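Filtau Users Forum > Data Collection > Simulated Demonstrations
Reading time: 2 minutes

Thread: Acceptance criteria for teleoperated examples in cluttered household layouts

posted by c.fontana_nuscombe
4th March

The Nuscombe manipulation group is preparing its second set of simulated demonstrations and requests comment before the criteria are fixed. The first set contains 218 episodes, all recorded by trained operators in living-room layouts. Objects are placed at random on the floor, and the camera position is drawn again for every episode.

Our present rule is that an episode is rejected if the target object is hidden from the main camera by more than a set share of its outline at the start. Under this rule we lose a considerable amount of otherwise sound material. Members are invited to state whether they apply a similar rule, and at what stage.

Cosimo Fontana
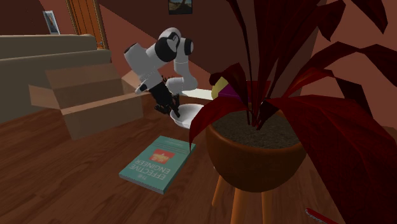 I should add that the rule is applied by script before an operator sees the layout. No operator time is therefore lost, but the resulting set is tidier than any home we expect the policy to work in.

3 comments on this post

posted by plunumard_ops

We applied such a rule until October and then withdrew it. Our operators work from the same view that is given to the policy. If an operator can complete the grasp from that view, we consider the episode valid whatever stands in front of the target. If the operator cannot complete it, the episode is marked as failed and kept in a separate folder.

The policy trained on the wider set was less hesitant near furniture and plants. We did not run a controlled comparison and do not claim more than that.

posted by s.aoki

I must disagree with the previous poster. At Takeda we kept partly hidden targets for one full collection round and found that operators began to guess. They moved the gripper to where they remembered the object from the preceding episode, and the learner copied the guess. Fourteen episodes had to be withdrawn by hand, and the review took longer than the recording.

A visibility rule is crude, but it can be written down and checked. Operator judgment varies from one shift to the next. I recommend retaining the rule and adding a second, fixed camera — the policy may ignore it, but reviewers should have it.

Sadao Aoki

posted by plunumard_ops

The guessing described above would seem to result from layouts that were not changed sufficiently between episodes. Where every object is moved each time, memory is of no use to the operator. I would ask whether the Takeda layouts were fully redrawn.

posted by s.aoki

They were redrawn for small objects only. Sofas, shelves and plant stands remained in place. I accept that this may have contributed. I do not accept that it accounts for all 14 cases, as several involved a target that had moved a considerable distance.

posted by c.fontana_nuscombe

Both replies have been noted. Our layouts redraw the large items as well, so we are closer to the Plunumard arrangement. For the next round we propose the following:

The threshold will be relaxed so that a target may be up to 80 percent hidden at the start.

Each episode will carry the measured value, so that users may apply a stricter limit at training time.

A fixed review camera will be recorded but withheld from the policy.

We have not settled whether failed attempts should be published with the set or supplied on request. Views on that point would be welcome in this thread.

posted by s.aoki

The measured value is a sound addition. I remain opposed to the figure of 80 and would ask that it be tested on a small batch first. Failed attempts should be supplied on request only. Past experience suggests that they are otherwise mixed into training by mistake.

7 comments · 2 shares
Contact the moderators | © Filtau Users Forum | Back to top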